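GUSTPORT, April – Husance, the Gustport kitchenware company, will start selling its Valentini line of stainless steel bowls and basins this month. The line goes on sale Friday at 10 a.m. in the company's own store on Clestgate and through its mail-order list.

Valentini is the first full line Husance has made for home kitchens. Until now the company has sold mostly to school cafeterias, bakeries and small restaurants. Home cooks kept coming into the Clestgate store to buy the restaurant pieces one at a time, and many asked for the same steel in sizes that would fit an ordinary sink and cupboard.

"People liked the weight and the plain look, but the bowls were too big," said Annatjie Mokoena, product manager at Husance. "A woman came in last year with her cupboard measurements written on an envelope. We kept the envelope. Two of the Valentini sizes were drawn up from it."

The line has four pieces: a small deep mixing bowl, a medium bowl, a wide shallow basin and a large basin for washing greens. They are sold separately or as a set. The set costs $88. Single pieces start below that, and a full price list is posted at the store counter and printed on the back page of the spring mail-order sheet.

The first run is 1000 sets. Husance does not plan a second run before the fall, though single bowls will be restocked through the summer if the steel supply holds. Store customers are limited to one set each on the opening day.

All four pieces are stainless steel throughout, with no plastic feet, rubber rings or painted parts. The rims are rolled so there is no raw edge to catch a hand or a dishcloth. The pieces may be washed by hand or in a dishwasher. Husance advises against steel wool on the polished bowls, as it leaves scratches that do not come out.

Husance tested the sizes in 50 home kitchens in and near Gustport over the winter. Households were given the bowls and basins and asked to use them in place of their own for everyday cooking. The main change that came out of the test was depth. The small bowl was made deeper after several people said that whisked eggs and dressings went over the side.

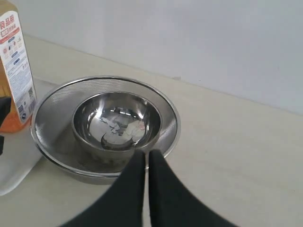
Storage was the other common request, and the pieces were sized to go one inside another. With the small bowl set down in a wide basin there is still open floor all the way around it, so a cook can lift the bowl out by its rim. The polish on the inside of the small bowl is close to a mirror, while the basin has a finer, duller texture that shows water spots less.

"We went back and forth on the polish," Mokoena said. "Some of the test households wanted everything shiny and some wanted nothing shiny. The bowl is shiny and the basin is not, and I expect to hear about it from both groups."

The Clestgate store will have the full line out on a counter during the opening weekend, and customers are welcome to pick up the pieces and try how they stack. Staff will also take back old Husance restaurant bowls in any condition for scrap. There is no credit or discount for scrap returns.

Mail orders placed on opening day will ship the following week. Shops that want to carry Valentini can ask for the trade sheet at the Clestgate counter or write to the Husance sales office in Gustport, attention Annatjie Mokoena.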